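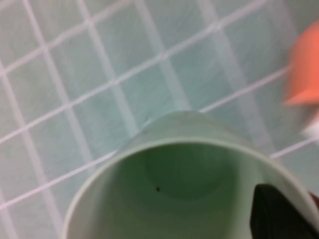 Benedicta Acheampong told me, before I'd even got my notebook open, that the hardest part of teaching a robot arm is knowing which of your own mistakes to keep. I laughed. She didn't, so I wrote it down.

We'd met to talk about Lencho, the project that has taken up most of her time since February. The idea is pretty easy to explain over a cup of tea. You show the arm a job by guiding it through by hand, you record what the wrist camera sees while you do it, and later a model tries to copy you. Her team has 2753 of these recordings now, all of cups and other small things being picked up and put down.

"Everybody wants to throw out the messy ones," she said. "A fumble, a grab that comes in crooked, a blurry bit where the person was rushing. I used to bin them too."

So what changed? She got curious, basically. She trained one model on only the tidy recordings and a second on the lot, fumbles included, and ran both on the same set of 219 trials. The second one did better, mostly on cups that started out at an odd angle.

"The tidy model had never seen trouble," she told me. "It got a bit off centre and just kept going, like somebody walking down stairs in the dark. The other one had seen people get it wrong and then fix it."

I asked if that meant sloppy demonstrations were good – I was hoping so, given my own turn at the controls that morning. Not quite! It's the fixing that counts. When her team took out the 17 recordings where the person fumbled and gave up, the results crept up again.

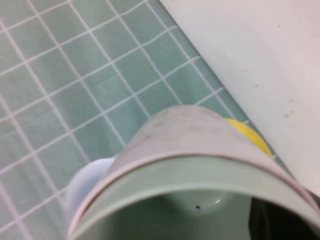
*Homlow Robotics Centre – Manipulation Learning Team*

We got onto cameras after that. Benedicta is a big fan of having one at the wrist, even though the view is strange when you're not used to it. You're looking down into a cup from very close, and the colours shift depending on where the arm is. Her labelling software, Riltolus, marks blurred stretches so they can be looked at separately.

"I have arguments with people about blur," she said. "They want it cleaned up. But the arm is going to see blur when it's working, so why would I hide it?"

There are things she isn't sure of yet. All the recordings came from two people, and she'd like to know what happens with a bigger crowd of teachers, left-handers especially. A group at Cevau has offered to repeat the trials on a different arm, and she's keen, if a little nervous. "If it doesn't hold up there, I'll want to know why," she said. "I'll be grumpy for a week first, though."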